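Quiénes somos

Garnport es una empresa dedicada al acondicionamiento de dormitorios y al mantenimiento de ropa de cama en alojamientos de estancia media. El servicio comprende la retirada de la ropa usada, la colocación de la limpia, el control de existencias y la reposición de piezas deterioradas. No realizamos limpieza general ni lavado en instalaciones del cliente.

La empresa fue constituida por Karlijn Van Dijk y Ans Cuypers como taller de confección de sábanas a medida. El taller sigue en funcionamiento y atiende los colchones de dimensiones no normalizadas: camas abatibles, literas con esquina recortada y somieres articulados. Karlijn Van Dijk dirige el taller; Ans Cuypers, el servicio en habitaciones y la formación.

Ámbito de trabajo

La unidad de referencia es la cama vestida. Cada cama tiene una ficha con las medidas del colchón, la altura de faldón, el tipo de bajera (ajustable o plana), el código del estampado y el número de juegos asignados. La dotación ordinaria es de 3 juegos por cama: uno puesto, uno en lavandería y uno en armario. Los juegos no se intercambian entre alojamientos.

Trabajamos tanto con ropa blanca como con ropa estampada. Los tejidos de color se clasifican por tono dominante y se lavan en cargas separadas. En los estampados de motivo grande, la ficha indica también la orientación del dibujo respecto al cabecero, dato necesario para el corte de las piezas de sustitución.

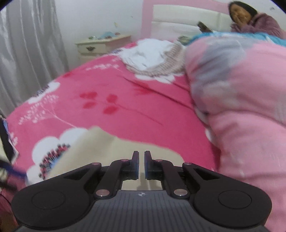
Sábana de fondo rosa vivo con estampado floral de gran tamaño.

La secuencia de colocación es la misma en todos los alojamientos. Se revisa el protector, se extiende la bajera desde el cabecero hacia los pies y se tensa en diagonal. En las bajeras planas, la esquina se pliega en inglete a 45 grados. Las arrugas se eliminan con la mano abierta, del centro al borde. La encimera se coloca con el revés hacia arriba, de modo que el embozo muestre el derecho del tejido.

Las piezas con costuras abiertas, decoloración o pérdida de elasticidad en la goma se apartan y se envían al taller. La revisión completa del inventario se efectúa en septiembre.

Instalaciones y personal

El taller y el almacén ocupan una nave en el polígono Rirkano. La plantilla es de 18 personas, de las cuales 4 trabajan en confección. El personal nuevo recibe tres jornadas de formación en la sala de prácticas antes de incorporarse a una ruta.

El inventario se gestiona con Trornoder, aplicación de desarrollo propio. La lavandería está contratada con Kleinschmidt, que recoge y entrega en nuestro almacén.

Las solicitudes de presupuesto deben incluir el número de camas, las medidas de cada colchón y la frecuencia de cambio prevista.

Texto revisado el 27 de abril de 2022.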